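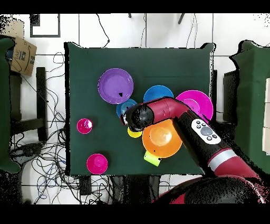 Margareta Oprea wrote to me after the open day at Sendska to say that a demonstration where a person resets the table between runs is a demonstration of the person. I think she is half right, and the half she has wrong is the more useful one to argue about.

The setup, for readers who did not make the trip to Putero: one arm, one table with a dark green cloth, and a set of colored plastic dishes of the kind sold for picnics. The task is to pick up a dish by the rim and place it in another dish. The policy doing this is called Fokoten. It gets camera images and joint positions and outputs gripper motions. There is no fixture on the table and no marker on any of the dishes. Visitors stood behind a line of tape and watched.

Oprea's complaint concerns the reset. After each run a member of the team took the dishes apart and put them back on the cloth by hand. She holds that where they are put back decides whether the next run works, that a person who has watched the arm for months knows which layouts it likes, and that such a person will drift toward those layouts without meaning to. All of this is correct. I have run a bench of my own, smaller than this one, and I caught myself turning parts to face the gripper.

Where I part from her is the conclusion. She would have the reset automated before the public is let in. I would leave it manual and have it written down. An automated reset has its own preferences: it drops things where its own arm can reach, and it never leaves a cup on its side unless somebody programs it to. A hand reset with a printed layout sheet, drawn at random before the doors open, costs a few minutes of preparation and removes most of the drift. Sendska had no such sheet. Ildikó Halász, who ran the afternoon session, told me one existed for internal testing and had not been brought down to the demo floor. It should have been.

The second matter is what counts as a run. In the morning session the presenter announced the task before the arm moved. In the afternoon the arm moved first and the announcement came when it was clear which dish it was going for. I do not think this was meant to mislead. The schedule had slipped and people were talking over each other. The effect is still that an afternoon visitor could not tell a correct choice from an arbitrary one. If the instruction is given after the motion starts, the trial has no pass condition.
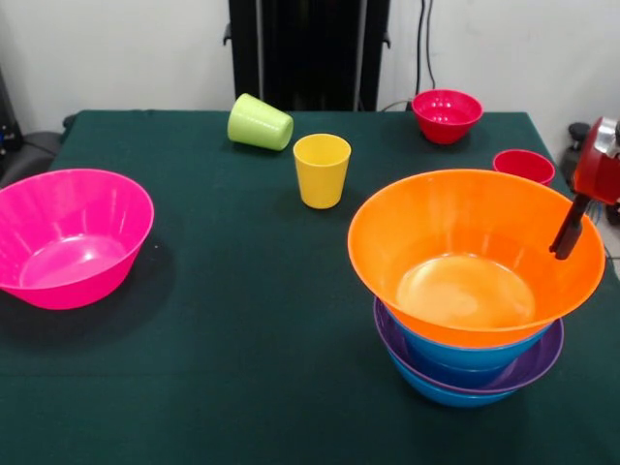 Nesting is a better test than it looks, and I would defend the choice of task against the visitors who found it childish. A rim grasp on thin plastic has very little margin. Close too early and the finger pushes the bowl away across the cloth. Go too deep and the finger meets the inner floor, the wrist loads up, and the controller has to decide if that was contact or an error. With a stack there is the further problem that the rim you want sits close to a rim you do not want. A gripper that takes two bowls when it was told to take one has failed, even if the lift is clean.

I watched 14 runs from start to finish and kept a tally on the back of the program. Three ended with the wrong dish or with more than one dish in the fingers. I am not offering that as a success rate. The layouts were not controlled, for the reasons above, and I did not see every session. I offer it because no number at all was given from the floor, and a visitor should not have to bring a pencil to get one.

The answer I received when I raised this was that numbers without context are misread. Gerardo Cruzado put it to me more bluntly, that a figure on a wall becomes a figure in a headline. I accept that it happens. The remedy is to put the context on the same wall: the definition of a run, the layout sheet, the count of attempts, the count of failures by type. A sheet of paper will hold it. Machine tool builders have posted acceptance test results next to running machines for as long as I have been going to trade shows, and the buyers cope. 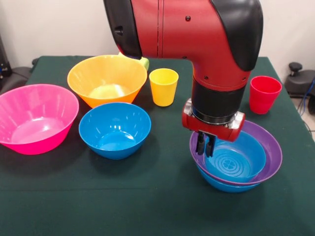

Gripper fingers inside the upper blue bowl of the nested stack.

What the day did well was the pace. The arm ran at its normal test speed, which is slow, and nobody sped it up for the public. There was a wait before each grasp while the policy settled. Some people near me took the wait for a fault. I would much sooner have a slow arm I can follow than a fast one I have to take on trust, and I hope the comment cards do not talk the team out of it.

The stop arrangements were also sound. One operator had the stop within reach and did not leave it to answer questions. At a previous open day, at the old Pascual building, I saw the operator walk off to fetch a chair for a guest with the arm still powered. Somebody has evidently dealt with that.

I am less happy with the talk that went with the runs. The word "understands" was used freely. An arm that selects an orange dish when told "orange" has matched a word to a region of an image and acted on it. That is a good result and it can be stated in those terms. Once "understands" is allowed in, the audience starts to ask about kitchens, and the presenter has to spend the remaining time walking the claim back. Felicidad Dimaculangan handled this best of the three presenters I heard. Asked if the system could load a dishwasher, she said it had not been tested on wet objects, glass, or anything heavier than the plastic in front of us, and went on to the next question.

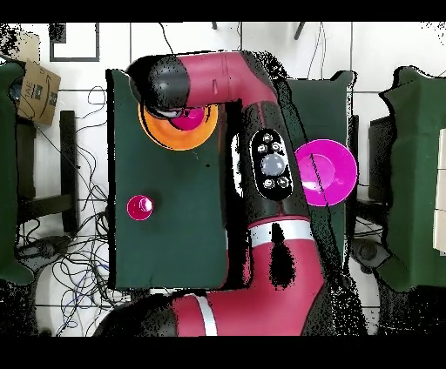
Heavier objects bring me to the point I would press hardest. Everything on the table was light, rigid, and brightly colored, and the cloth was a single dark shade. Those are fair conditions for development. They are also conditions in which finding the object is close to free, so that nearly all of the difficulty moves to the grasp. A visitor who leaves thinking the vision problem has been solved has been given the wrong idea by the table itself, before anyone has said a word. One extra session on a patterned cloth, or with a dark green bowl added to the set, would show where the limit is. If it fails, let it fail with people watching and say why.

Ross Pollock, reading a draft, objected that an open day is there to recruit students and please the neighbors, and that I am asking it to be an audit. I am asking for a layout sheet, an instruction given before the motion, a posted tally, and one hard condition. The team has the first of these in a drawer upstairs. The next open day is planned for April, and that leaves time enough to print the rest.

08/12/2022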